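Robots and Everyday Work, Session 4: Can They Do the Chores Yet?
Notes by Natália Havlíček. Please read before the seminar.

The short answer I will defend today is no. The longer answer depends on what you agree to call a chore. 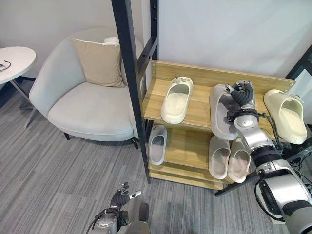 Last week Matěj Jelínek's group argued that putting things away is nearly solved. They based this on the Trondar trials, where a robot tidied a hallway and got the item onto the correct shelf 253 times in 600 tries. I would ask you to look at those figures again. A lodger who managed that would be asked to leave the shoes alone.

What counts as done?

Most reports score a single step: the object was picked up, or it ended up on a shelf. A person who tidies slippers does more than this without thinking. They find the matching one, turn both the same way, stand them side by side and leave room for the next pair. A slipper lying on its side is on the shelf, and many scoring sheets would pass it. Would you?

Why slippers are awkward

A slide slipper has a wide opening, a strap that may give when squeezed, and a sole that wants to tip. Grip the strap and the weight hangs below your fingers. Grip the sole and you need a wide hand. The left and right of a pair differ only slightly, and pale colours look much alike under indoor light. Add a shelf above, and the arm has to come in at an angle it would not choose.

Five fingers help less than you might expect. Muammer Güneş makes this point in the second reading: a hand shaped like ours brings more joints to control, and most of the tasks he tested used it as a clamp. I think he is too harsh about grasping and about right on cost.

Shop floors

Here the case is a little better. At the Prurlow warehouse the bins are always in the same place and someone has decided beforehand what goes in them. Much of the success belongs to that person. Homes get rearranged every evening — by children, guests and dogs — and the 1,340 hours of practice quoted in the paper were all spent in one room.

For the seminar

Read Janka Kolář on scoring, pages 1 to 30. Choose one chore you did this week and write down each step, including the ones you would be embarrassed to call a step. Mark where you would accept a machine's work without checking it. Bring the list on paper, as we will be swapping them.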